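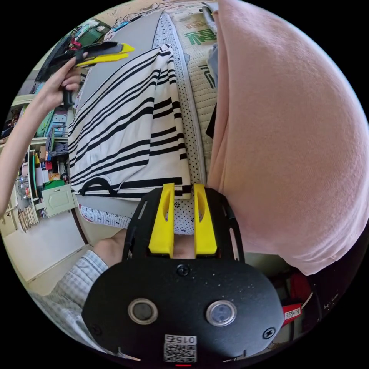 Vedus Home Tasks Group, Data Collection

12 Aug 2023

Thread on how we gather folding examples for Skimum, the model we're training to handle clothes and bedding. Short posts, mostly for people who asked about the collecting side.

We record in real bedrooms, with both hands holding a gripper. The model only learns from what the grippers see and how they move. No headset, no room cameras.

So far we have 1037 usable episodes of folding on a bed. One episode is one item, start to finish, done at an easy pace. If the person stops to think for a long time, we toss it and go again.

Stripes have been a problem. The tracking likes them, but the model started treating a stripe as the edge of the cloth. We now mix striped items with plain ones in every session.
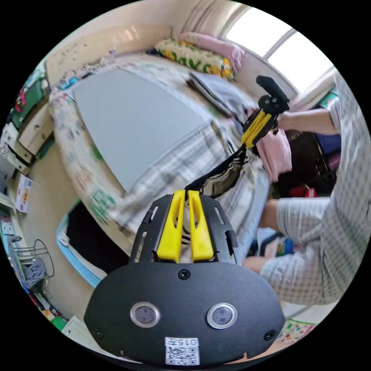 Background variety matters more than we planned for. Our first batch in February was shot over one plain table, and the model fell apart when we moved it to a bed. Now we leave rooms the way people live in them. A floral quilt under a light grey board gives it two very different surfaces to sort out, and strong daylight from a window changes the colors again. Catrin Watkins went back through the old batch and dropped 132 episodes that all looked alike.

Length: we aim for 18 seconds on small items. Blankets run longer and we don't rush them.

Before each session both grippers get opened and closed all the way, then held still. Landeg, our sync tool, uses that to line up the two recordings. Skip it and the left and right hands drift apart by the end of the file.

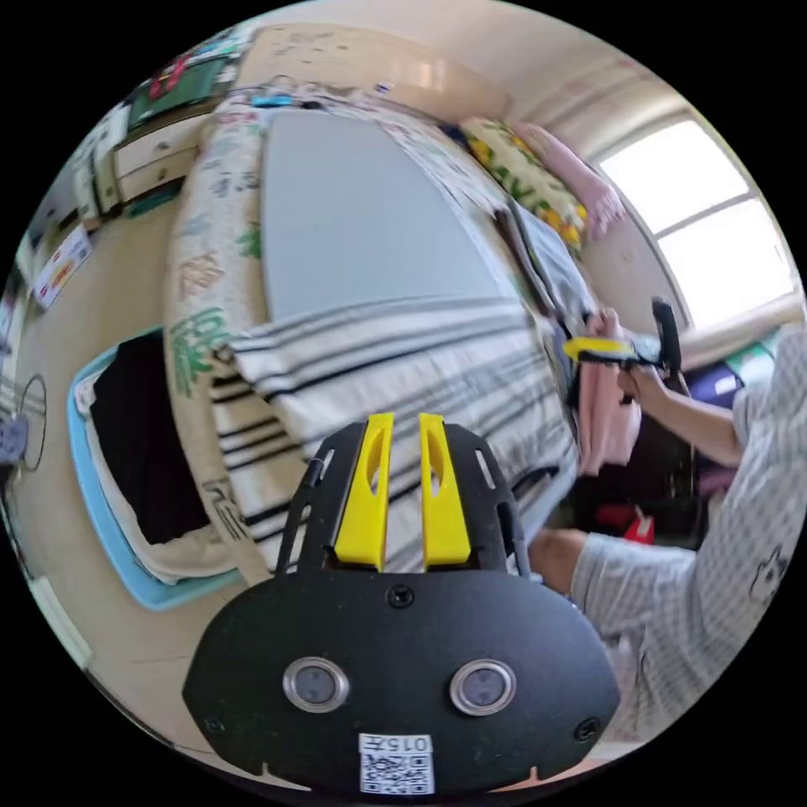

Do you need robot experience to record episodes?
Most of our recorders had none. Training takes a morning, and the first set is practice we don't keep.

We check every file by eye once. More than 68 of the last set went back for the same reason: the cloth was already half folded when the recording began. Start flat or start in a heap, and say which one in the notes.

Next up is Gatiline, the towel set. Same grippers, smaller items, more rooms. I'll post the episode counts when the first week is checked.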